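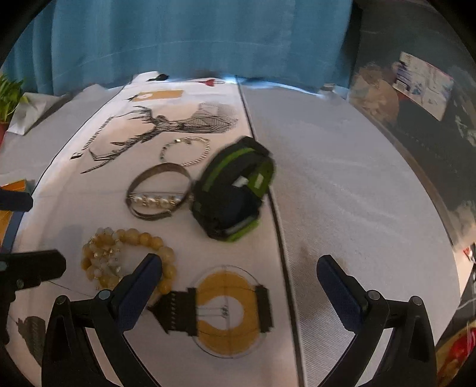
*The jewelry table at Jitham, from between the jaws. The stag's head is part of the cloth.*

# The Care and Feeding of a Pair of Pads

The most expensive thing in the room at Jitham is the computer. The most argued-over thing is a pair of dark blue pads, each about as glamorous as a bicycle brake and doing more or less the same job.

They sit on the inner faces of a hand-held gripper, a tool a person carries to the table and squeezes, so that a robot arm can later be taught to do what the person did. The pads are the part that touches the world. In the week I visited, the world was bracelets.

"Everyone asks about the software," says Flora MacBrayne, who looks after the grippers. "I'd like one visitor to ask about the screws."

I asked about the screws. They are black and round-headed, one near the top of each finger, and they have a habit of working loose that MacBrayne speaks of the way other people speak of a brother-in-law. A loose finger still opens and closes. It just closes a hair to one side, and on a block of wood you'd never know. On a thin silver chain you would know at once, provided you were looking, and by late afternoon few people are.

So the day begins with a driver and a rag. MacBrayne opens the jaws wide, snugs each screw until it stops and no further, and wiggles the fingers one at a time. Then she shuts them on a strip of paper and pulls. If the paper slides out on one side and hangs on at the other, the fingers aren't meeting squarely, and everything gets loosened and done again. On my morning it took her three tries. She blamed the paper.

The pads get wiped next. Skin oil is the enemy, followed by hand lotion, followed by whatever people at the Cutdale site eat for lunch. Cutdale sends its grippers here for repair, and MacBrayne claims she can tell the menu from the texture. She uses a damp cloth and no solvent. Somebody at Cutdale once used solvent, and she keeps the resulting pads in a jar.

Jewelry is a mean test for all this, and it was chosen for that reason. The chain bracelet slumps into a new shape whenever it's put down. The bangle with the row of pearls is stiff and wants to be lifted by its band. Round beads, like those on the yellow bracelet, roll under a pad that has gone shiny. Watch straps are the easy ones, at least until you grab the face.

A worn pad can be saved for a while by swapping left for right, which puts the tired patch at the other end. MacBrayne allows it once. After that they come off, the finger is scraped clean with a plastic edge, and fresh ones go on and sit overnight under a clamp borrowed from the Gill workshop. It has been on loan for over two years. Gill would like it back.

There was a scheme, named Flullelley after somebody's village, to have the gripper report its own wear. It involved a sensor, a spreadsheet and five meetings. The sensor needed more looking after than the pads did, and it now lives in the drawer below the jar.

What survived is a notebook with a driver clipped to the cover. Each entry gives the tool, the screw, the pad and a remark. The remarks are the best part. "Left finger sulking," says one from September. Under it, in different handwriting: "Have you tried being nicer to it?" And under that, in MacBrayne's: "Quarter turn. Fixed."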